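5.2 The stalled insertion fault

I want to spend a bit of time on the memory insertion fault, partly since it cost us most of December and partly because I think other groups running contact-heavy assembly on desktop machines will bump into it (and may well blame the wrong thing, as we did!). The Drivport cell is set up for putting parts into a tower that's lying open on its side, with the parts waiting in a printed fixture next to it. Most of those parts are pretty forgiving. Memory modules are not. You have to push quite hard, straight down, on something thin, over a board that flexes when you lean on it.

Our controller, Grube, handles this with a guarded move: go down until the force climbs, check that the climb has the right shape, push through to seating, let go. Figure 7 shows the arm down over the memory slots, and you can see how little room the fingers have to work with in there.

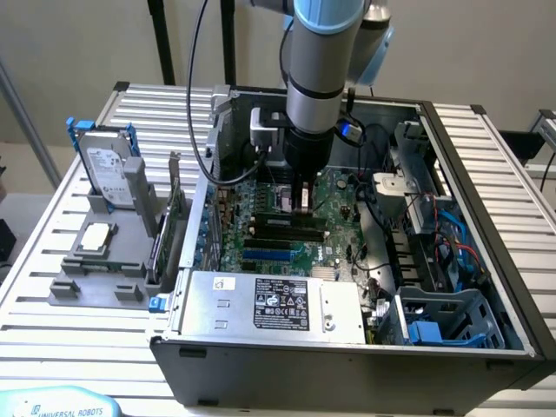

Figure 7. The gripper at the memory slots of the open tower, with the parts fixture at left.

The first sign of trouble was a run that stopped with the fingers still closed and the arm still pushing. Grube had decided it was seated, the safety layer had decided it wasn't happy, and the two of them sat there disagreeing. The arm held its last commanded force the whole time. I hit the stop, we backed it off by hand, and the board had a visible bow in it that mostly relaxed once the load came off. Mostly! We retired that board.

My first theory was the fixture. Ours is printed in house, and I was sure the memory cradles had crept out of shape so the modules were being picked up at a slight tilt. I reprinted them, we ran it again on the Friday, and got the same stall on the fourth try. My second theory was finger wear, and I swapped the pads. That changed nothing either, apart from making the grip a bit stickier and the release a bit slower.

What finally cracked it was Prindent, our logging tool, which I'd been too lazy to run at full rate because the files get enormous. At the normal rate the force trace looked like one smooth climb. At the full rate there was a short dip partway up, where one end of the module went in before the other. Grube's filter was smearing that dip out, so the controller saw a clean rise and declared the module seated with one end still proud of the slot. It then asked the arm to hold while it waited on a confirmation signal from the safety layer, and there was no time limit on the wait. So we had two faults stacked up, and either one alone would've been a nuisance at worst.

We went back over the 900 insertion attempts logged up to that point. The one-end-first dip shows up far more often than I would have guessed, and in nearly all of those the second end popped in by itself under the holding force. That's why we hadn't noticed. The cell had been getting away with it. In 4 attempts the second end didn't go, and 3 of those ended in a full stall with the arm loaded. The remaining one dropped out on an unrelated joint warning, which I suppose was lucky for the board.

I should say something about the hard drive too, as a reviewer of an earlier draft asked why we hadn't seen the same thing there. The drive goes in with its carrier, the bay guides it along, and nothing bends underneath. We looked at the drive traces with the same full-rate logging and didn't find the dip at all. A bad drive insertion in this cell jams early, with a big obvious spike, and Grube catches it every time.

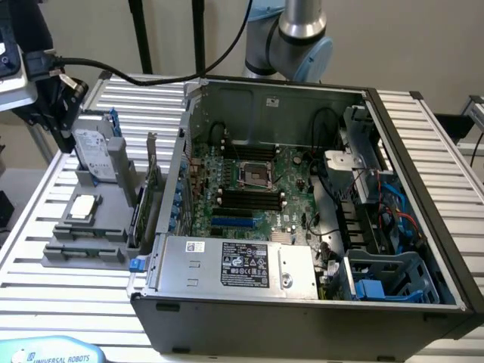

5.3 Changes to the cell

We made the boring fixes first. Any hold under load now times out, and when it does the arm backs straight up along the path it came down on. The force filter was shortened for memory insertions only, as the shorter one gave us false alarms on the processor step. Grube also has to see both ends go in as separate events before it's allowed to call a module seated, and if it only sees one, it opens the fingers and leaves the module for a person to look at.

After that we ran another 800 insertions on the same bench. There were no loaded stalls. There were plenty of hand-offs to a person, more than I'd like, and Tinport (our sister cell, which runs the older release) still hasn't had the update at the time of writing. Its results in Section 6 should be read with that in mind.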